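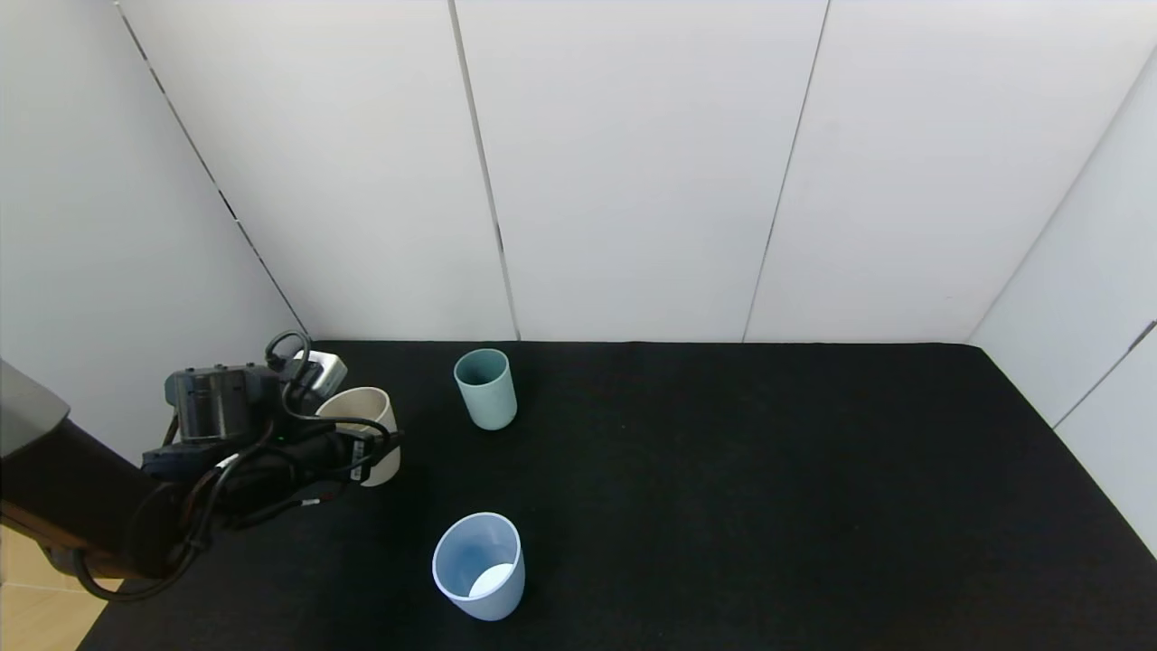 Three cups in cream, teal and pale blue.

Camow hand lens review: small, scratched and still my favourite
29/05/2023 | By the Jovolau moss diary
Search this site... Go

I've been looking at mosses for long enough to have lost 2 perfectly good hand lenses down the same bog, so when the Camow came up in the Trarkent nature shop I bought it without much thought. It's had a whole winter and spring of use now, mostly on wet walls and in the alder wood at Mateos.

First thing: it's sharp. Leaf tips, teeth along the margin, the nerve running up the middle – all nice and clear, and you can usually see whether a leaf is just pointed or has one of those fine hair points (which saves me carrying half the wall home in my pockets!). My old lens went soft and purple towards the outside. The Camow does that a little, but only right at the rim.

It isn't a microscope and it won't do a microscope's job. With the bog mosses I can get to the right group, then I'm stuck until I've had a branch leaf on a slide. Same with anything where the books want you to look at the cells. If you're hoping to avoid all that, sorry, it's still evenings at the desk.

Now the grumbles. The swivel was stiff from new and I couldn't open it with gloves on in November, so I ended up using my teeth, and I don't recommend that with liverwort all over your fingers. It has loosened up since. The cord it comes with is horrible and I swapped it for a bootlace the same week. And the case is a dull green, so if you put it down on a mossy log, good luck – I spent most of a lunch break on my knees looking for mine.

The light is fine under trees if you turn round and face the brightest bit of sky. I've tried lenses with a built-in lamp and never got on with them, as the glare bounces off wet leaves and you lose all the detail.

Would I buy it again? Yes, and I'd paint the case orange on day one. I'm giving it 8 out of 10.

2675 views
2 comments
Share 2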